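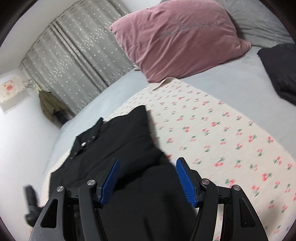

Trudura gripper, jaws open, over a black garment on cherry-print cloth.

Home Builds Grippers Cloth handling Parts Talk Recent edits

Trudura is a hand-held two-finger gripper for cloth work, and I've been building it on and off at home since August. It's the tool end of a laundry-folding robot that I'd love to finish one day! For now a person holds it and does the moves, and the arm software (a package we call Trenero) gets to learn from the recordings.

Design

The linkage is a mirrored pair. Each finger rides on an inner link and a broad outer arm, with round silver pins at the joints, and the outer arms have a triangular recess to save plastic. My first drawing had them solid and my wrist complained after every session. Full opening is 70 mm. Eoin Sheehan drew the version I print now, and he also talked me out of a spring return, which I still kind of miss.

The pads are the blue ribbed strips on the inner faces – the ridges run across, so a fold of cloth has something to catch on. I went through three rib spacings before settling, and the oldest set (the Fatov pads, after the mold I used) was so grabby it left marks on a T-shirt.

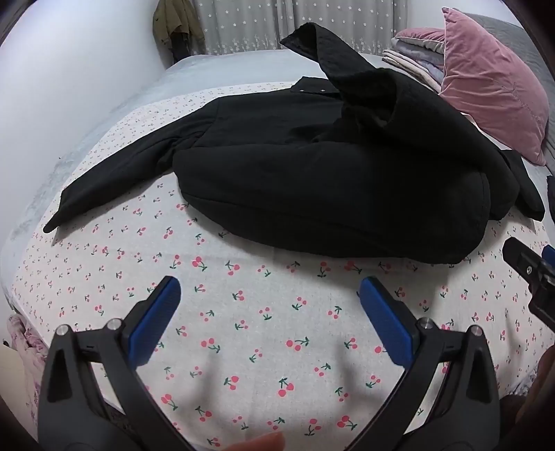
Sleeves are the part I practice most. A long sleeve wants to twist when you lift it by the cuff, so I take hold closer to the shoulder seam and walk down in short bites. Dark clothes are a pain for the vision side too, with black fingers over black fabric and hardly any edge to go by. A busy print underneath helps a lot, and I do nearly everything on the bed now.

Use

A session is 60 folds, with a break whenever my thumb gets sore. The Yeoh method, which is what our workshop calls going collar first, works great on shirts and pretty badly on anything with a hood.
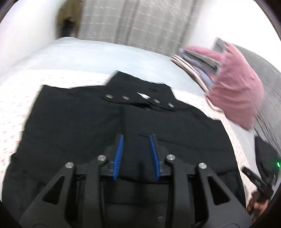 Hard bits like snaps and zippers need a lighter squeeze, and I try to come in beside them and pinch plain fabric. Labels are sneaky, they ride up between the pads.

Revisions

Version 5 went on the shelf on 24th March with longer finger brackets. I'm still tuning the squeeze on that one, and the print files get updated whenever I change a pin hole.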